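What Your Sweaters Are Trying to Tell You

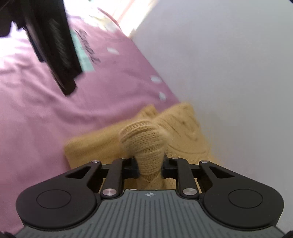 I own too many sweaters, and I treat them badly. I have hung them on wire hangers, I have washed them with jeans, and one February I dried one on a radiator until it could stand up by itself. So when a friend told me there was a woman in Zandumdale who mends and cares for other people's knitwear for a living, I called her that same afternoon and asked if I could come over and be scolded. She laughed and said she doesn't scold, but she does sigh. We talked in her spare bedroom, where she does most of her sorting, and the first thing she wanted to get straight was that a bed is the best worktable in any house. Knits want to lie down, she told me, and a mustard-yellow one spread out over pink fabric is about as easy to read as a knit can be, with every little V of the stockinette showing where the sleeve or cuff bunches up and gets twisted. "Dark navy on a dark blanket, forget it," she said. "I can't see a thing. Give me yellow all day long."

She asked me not to print her name, because she has a waiting list already and doesn't want it any longer. She learned to knit from her grandmother, quit at fourteen out of embarrassment, and picked it up again in her thirties when she was working in the returns department of a mail-order clothing company called Pearce. (She did that for five years.) Part of her job was deciding which sweaters could go back on the shelf and which couldn't.

"You get fast," she said. "You put your hand on the hem and you know. Has it been worn, has it been washed, did somebody's dog sleep on it. People would send things back with a note saying 'never worn' and there'd be a movie ticket in the pocket."

I asked her what she looks at first now, when somebody drops off a bag.

"The edges. Hem, cuffs, neck. The middle of a sweater is usually fine, it's just sitting there being a sweater. The edges do all the work." She pulled one of my own cardigans out of the tote I'd brought along – a gray one I'd thought was in pretty good shape – and turned back the cuff. It was not in good shape. There were two broken stitches and a third one thinking about it. This was when I heard the sigh.

Her sorting system is so simple that I was a little disappointed. I'd pictured labeled bins. She has three piles, and they're called Wash, Mend and Talk. Wash and Mend explain themselves. Talk is for the things she needs to have a conversation about before she touches them, either because the repair would cost more than the sweater or because it's going to show.

"Some people want it to show and some people would cry," she said. "I had a man who brought me a green pullover with the elbow completely gone, and he wanted orange. Bright orange! It looked terrific. But I would never have done that without asking."

I wanted to know about cables, as I have a fisherman-type sweater with a hole right in the middle of one. She made a face. Plain stockinette, she explained, she can rebuild with a needle while listening to the radio. Cables and other raised patterns have to be followed, and she has to turn the radio off. She charges more for that, and she thinks she should charge even more than she does.

"What drives me nuts is when somebody has already tried to fix it with sewing thread," she said. "Sewing thread doesn't stretch. Wool stretches. So you pull it on, and the thread stays where it is, and it cuts the stitch next to it. Now you've got a bigger hole. If you don't have yarn, put a safety pin through the loop and leave it alone. Just leave it alone!"

We got on to washing after that, and I confessed to the radiator. She took it better than I expected. Her own method is a sink of cool water, a small squirt of whatever wool soap is on sale, and a soak with no rubbing at all. Then she presses the water out by rolling the sweater in a towel and kneeling on it. "Kneel, don't wring. My knees know more about this than my hands do." After that it gets laid flat and patted into shape, with the hem pulled straight and the sleeves brought in a little toward the body so they don't dry crooked.

Hangers she won't discuss. I tried twice.

Folding she'll discuss for as long as you let her. She does it face down, sleeves crossed over the back, then up from the hem in thirds, and she refolds along different lines every few months so the creases don't settle in. The thick ones go at the bottom of the stack. She doesn't use vacuum bags, though she admits her sister does and her sister's sweaters look fine.

Her prices start low, and the most she has ever charged was 400 dollars, for a full-length knitted coat that moths had gotten into at a vacation place out past Closwood. It took most of a winter. "I got attached to it," she said. "I sort of didn't want to give it back."

I left my gray cardigan with her in the Mend pile. The fisherman sweater went into Talk, and she's supposed to call me next week.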